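This site uses cookies to remember your language and region. Accept | Settings

Plodimby Surface Oil, Setup and Care Guide
Section 4: Oiling a Wooden Work Surface

Read this section through before opening the can. The instructions apply to solid wood benches, desks and tabletops. For veneer, see Section 6.

Before you start

1. Clear the surface and wipe it with a damp cloth. Let it dry overnight.
2. Open a window. Oil fumes are mild, but they build up in a closed room.
3. Check that the batch number on the lid matches the one on the side label. If the two differ, return the can to the store.
4. Sand with the grain, first with the medium sheet and then with the fine sheet. Do not use the coarse sheet supplied with kit 207.
5. Vacuum the dust and wipe again with a dry cloth.

NOTE: Surfaces treated earlier with Parton wax must be stripped first. Oil will not soak in through wax, and the finish will stay tacky.

Applying the oil

6. Stir the can slowly for a full minute. Do not shake it.
7. Pour a small amount onto a folded cotton cloth and spread it along the grain.
8. Wait 20 minutes, then wipe off everything that has not soaked in.
9. Leave the surface for a day and repeat steps 6 to 8. Most wood needs 2 coats. Open-grained wood may take a third.

CAUTION: Cloths soaked in oil can catch fire on their own. Lay them flat outdoors to dry, or put them in a metal container filled with water and close the lid.

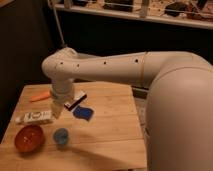 Daily care depends on how the surface is used. A desk used for writing needs a dry cloth and little else. Where equipment works directly over the wood, as with a white arm whose gripper points straight down at the tabletop, check the area under it once a week for scratches and dull patches. Rub small scratches with the fine sheet and a few drops of oil, keeping within the damaged spot. Wipe up water, coffee and ink right away.

Re-oiling

10. Put one drop of water on the surface. If it beads, no oil is needed.
11. If the drop soaks in and leaves a dark mark, let the wood dry and apply one coat as in steps 6 to 8.
12. In a room with strong sun, repeat the water test every July.

NOTE: Cemix filler may be used in cracks before the first coat. It does not take oil evenly and will show slightly lighter than the wood.

Replacement cloths are part 393. Sanding sheets are sold in mixed packs only.

Guide text: Bhupendra Rastogi. Revised November 2018.

Contact | Terms of use | © Plodimby | Back to top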